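The Weekend Robot and Other Promises

I keep reading that anyone with a spare table can now have a robot that tidies up. Two of us at the Hurnwood workshop spent most of February finding out how much of that I believe, and I believe less of it than I did in January.

Ludmila Hrnčiar is the optimist. She wrote the control code, all 1102 lines of it, and she thinks sorting toys into a basket is the first step toward sorting a kitchen. I think it is a step toward sorting toys into a basket. We logged 222 tries, and I came away mostly impressed by how much of the work was ours. We picked the cloth. We picked the blocks. We put everything back by hand after each run, which is the chore the thing was supposed to take off us.

People who sell this stuff never mention the resetting. They show a pickup and let you fill in the rest of the house.

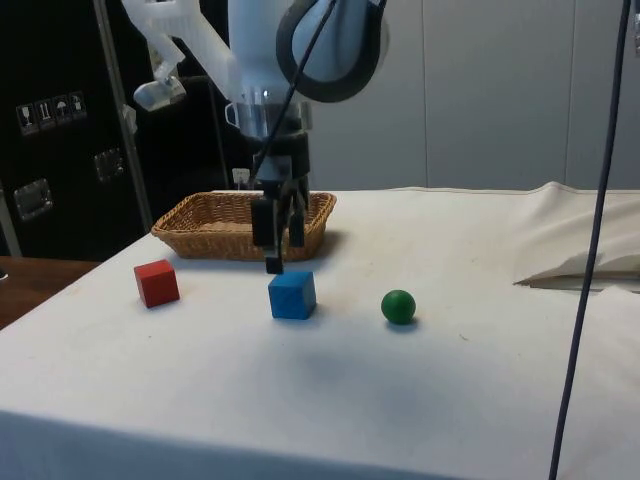
A child of two does this job on a rug, in bad light, with the dog in the way. Ludmila says that's an unfair comparison — the child had two years of practice and we had a month. Fine. But then stop calling it a weekend project.

I'd still tell you to build one if you like building things. I do, and I'll be back at the bench tonight. Just don't give away your broom.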